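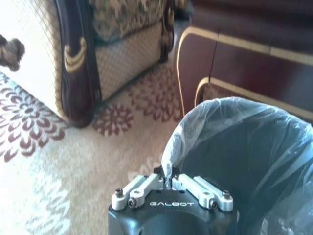 Is the Stokstead paper mill open day worth the drive if you've got no particular interest in paper?

I'd say so, provided you get there before lunch and wear shoes you don't care about.

I went in September with my friend Josefien Maes, who binds books in her spare room and had been going on about this place since autumn. The mill is at the bottom of a gravel road, past the second cattle grid, and the sign is so faded that we drove past it, did a U-turn at the quarry and drove past it again. Parking is in the paddock next door. It was boggy. A bloke on a tractor was already towing out a hatchback when we pulled in, and he looked like he was having a great morning.

Entry was $19 each, which gets you the tour, a cup of tea and one sheet of paper you make yourself (kids get two sheets, which I thought was unfair). Tours leave from the old drying loft. We were on the 10 o'clock with Kazue Kawaguchi, who's worked there for 27 years and talks at a terrific pace. If you've got a question, just jump in – she won't leave you a gap.

First stop was the beater room. I'd pictured something gentle, but it's LOUD. The beater is a long oval tub with a heavy roller at one end, and cotton rag goes round and round until it looks like thin porridge. Kazue scooped some into a jam jar of water, gave it a shake and held it up to the window so we could check for lumps. There were a few. She told us it had hours to go and put the jar back on the sill.

Then the vats, and this was the part I'd go back for. Genji Amano was making sheets for an order of 381, all the same weight, all by hand. He dips the mould, lifts it, gives it a little shake forward and a little shake sideways, and passes it along to be turned out onto felt. It takes a few seconds. I asked how he knew each one was the same thickness and he said his elbows told him. Josefien nodded at that as though it made perfect sense.

Our own attempts were in the side room with Chie Kobori, who was very patient. My first sheet had a hole in it the shape of Tasmania. Chie tipped it back into the vat and I had another go, and the second one is on my fridge now, thick at one end and see-through at the other. Josefien's was perfect, of course! You're allowed to press in bits of fern or onion skin if you like that sort of thing. You can't take your sheet home the same day, they post it, so bring your address written out neatly. The line for the clipboard was longer than the line for tea.

Upstairs there's a small display of old stuff, including a ledger page that the label dates to 1577. It's under a cloth you lift yourself and then put back, to keep the light off. The paper's still creamy and you can feel how proud they are to have it. Next to it is a drawer of watermarks you can hold against a lamp. I liked the one with a very badly drawn goose.

The shop is tiny and dangerous for your wallet. Offcuts are sold by the bag and they're the best value by a mile. I got a bag in mixed blues and a Koyama brush I didn't need. Reiko Hamada at the till wrapped it all up in brown paper and tied it with string, and I still haven't opened it because it looks so nice.

A few practical bits. There's no phone reception past the first cattle grid. The loft stairs are steep and there's no lift, though the beater room and vats are all on ground level and you can do those without the upstairs part. Tea is good, scones run out by noon. The dog on the verandah is friendly but will have your scone.

We stopped in Buvmont on the way home for chips and ate them in the car with the heater on, muddy to the shins. Josefien's already asked about the two-day course in autumn. I've told her I'll come if she drives.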